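Cunha Storefront Recovery Grant: Questions We Keep Getting

Last updated 2024-04-13

The first round of the grant closed with more applicants than money, and the second is now open. What follows covers most of what lands in our inbox. If your question is missing, the contact details are at the bottom, along with a realistic idea of how fast we answer.

Is this a loan?

No. You do not pay it back. You do have to show what you spent it on, which some owners tell us they enjoy less than paying interest.

Who can apply?

Any business with a street-level location in the Cunha district, open to the public, with 24 or fewer employees on the payroll. Owners count as employees if they draw a paycheck. If you work there and have never drawn a paycheck, you have our sympathy, but you don't count toward the limit.

I applied in round one and was turned down. Can I try again?

Yes. Your old file does not carry over, so please send everything fresh. Of the 638 applications in round one, a painful number were rejected for a missing signature on page 3. It is still on page 3.

I got money in round one. Can I have some more?

You can apply, but first-time applicants are reviewed first. If anything is left after that, repeat applications are taken in the order they arrived.

How much is it?

Up to $2000 per location. The amount depends on the expenses you list, so asking for the maximum while attaching a receipt for one mop will get you one mop's worth.

What can I spend it on?

Rent, utilities, payroll, repairs, inventory and equipment you use in the business. Signs are fine. Awnings are fine. Back taxes, fines and personal credit cards are not. We were asked whether a boat could be equipment. For a florist, no.

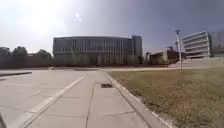 A large modern building with a long, curved glass front.

Do I need an accountant?

Not for the application. You need your latest business tax return, a current lease or deed, and bank statements for the last three months. Photos of documents are accepted if we can read all four corners. Photos of a computer screen showing a document are accepted with a sigh.

My landlord won't give me a copy of the lease. What now?

Send a signed letter from the landlord with the address, the monthly rent and the end date. If that also fails, write to Ilídio Godinho on our staff before you apply. He has a short form for this and is good at getting landlords to pick up the phone.

The upload page keeps logging me out.

The application runs on Zikeck, which ends your session if you leave it idle. Save each section as you finish it. The button is gray and looks switched off - it works. Files with accents or symbols in their names sometimes fail, so stick to plain letters.

Someone offered to file my application for a cut of the grant. Is that allowed?

You may pay a person to help you. You may not use grant money to do it, and no helper gets you a better place in line. Applying is free. Anyone who calls asking for a "release fee" does not work here.

How long does it take?

Plan on around six weeks for a decision. Payment follows by bank transfer once you return the signed agreement. We don't mail checks anymore.

Is the money taxable?

It may be. Grants to businesses often count as income, and state rules differ. Please ask a tax preparer, and set a little aside in the meantime.

What if I close or sell before I spend it all?

Tell us within 30 days. Unspent money comes back. Money already spent on allowed costs stays spent, provided you kept the receipts.

Can I appeal?

Yes, once, in writing. Appeals go to Aurora Antunes, who did not work on the original decision. Tell her what we got wrong and attach whatever proves it. Long histories of the business are read with interest but don't change the score.

How do I reach a person?

Use the message form in your Zikeck account, or come by the Vadel Street desk any weekday morning. Messages are answered in two business days, or four in the last week before a deadline, when everyone writes at once.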